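Why Doesn't Everything Just Get Its Own Shelf?

Grown-ups who run warehouses like to say their shelves are "smart." Let's not take their word for it. Shelves can't think. So what is so clever about a rack full of plastic bins?

Start with a problem. Say a store called Bodari keeps 900 small parts in its back room. Some could crack if they knocked together, so they go into bubble wrap. Now somebody has to find the right ones when an order comes in, and find them fast. If every part sat by itself on a flat shelf, you would walk and walk. And the parts at the back? You'd need very long arms.

A flow rack is supposed to fix that. It has tracks made of little wheels where an ordinary shelf has a flat board. Many flow racks are built on a slope. You load a bin at the high end, and it rolls down to the low end. Take the front bin away and the next one rolls up to take its place — at least, that's the promise.
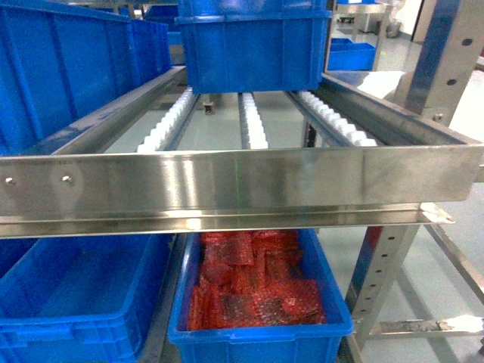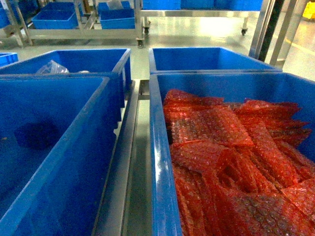
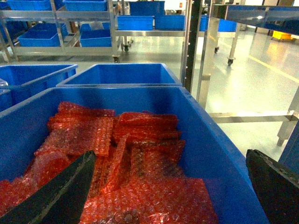
Does the rolling always work? No. A bin that is too light may stop halfway. A bin that is put in crooked can jam against the side, and then somebody has to give it a shove. If a company tells you its rack "never sticks," ask how long they have been using it.

What about the bubble wrap? Each bubble is a tiny pillow of air. When something bumps it, the air squashes and takes up part of the bump. That much is true, and you can test it. Drop a grape onto a bare plate, then drop another from the same height onto 2 layers of wrap. Try 4 layers next. Is it twice as good? Don't guess. Look at the grapes.

Some wrap is colored pink or red, and people will tell you the color means it is anti-static, so it won't give electronic parts a zap. Be careful with that one. Pink is often used for anti-static wrap, but color alone proves nothing. Anybody can dye plastic. You have to read the label or test the wrap.

One more claim to poke at: "Using the same bins everywhere saves space." Bins of one size do stack neatly. But a big bin with one small part in it is mostly holding air, and air doesn't need a bin. Before you believe it, go look inside a few.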